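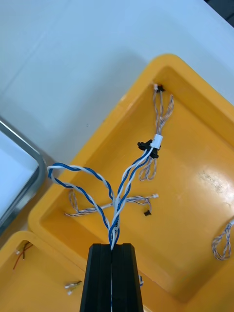

Notes from the harness bench

It has been a long, busy March on the wiring side of the shop, and I wanted to say a few words about it before we all get swept up in the next order. The Jallovora job came in at 744 harnesses, most of them the twisted kind, and if you have ever tried to lift one twisted harness out of a pile of its cousins you will know why I have come to care so much about trays.

We used to keep finished pieces in deep bins, and they came out in one big knot (I still find bits of old tape in my apron pockets from those days). The yellow trays are shallow, the floor is smooth, and a harness can lie there in its own loops with a little room to breathe. A blue-and-white pair is easy to pick out against all that yellow, too, which my eyes appreciate by late afternoon!

A few small requests, then, from me to everyone who passes by the bench. Please lift a harness by the bundled wires and never by the connector. If two have tangled, set them down and work the loops free slowly — pulling only makes it worse, as I have learned more times than I would like to admit. And please don't stack the trays more than 6 high.

Next up is the Valentini order, with the first 200 due out on a Tuesday. Anyone who would like to learn the sorting is very welcome to come and sit with me for an hour after lunch. I'll clear you a chair.

Nisreen Sabbagh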